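Home | My Tickets | Knowledge Base | Sign Out

Ticket 334 – Label printer drops off the network
2018-11-12, by Ngân Hầu

Hi Tín, thank you so much for your patience with this one! I know the Hirnard printer has been vanishing on you since August, and I'm sorry it dragged on so long. I went through the log you sent, and the connection drops every 45 minutes, right when the router renews its address.
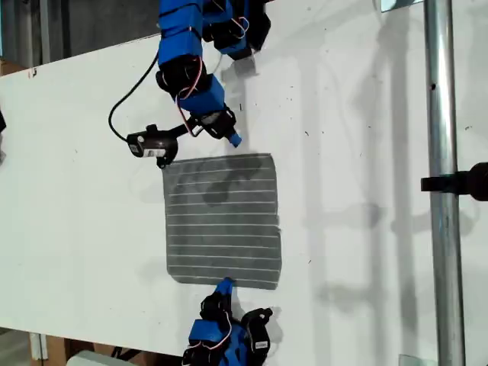

Gray cloth on the white tabletop

Could you please give the printer a fixed address in the Sternis router page, then restart both? Wait for the green light before you print anything (mine always takes its sweet time). If it still drops – and I really hope it won't – send me a fresh log and I'll pick it up first thing.

Status: waiting on customer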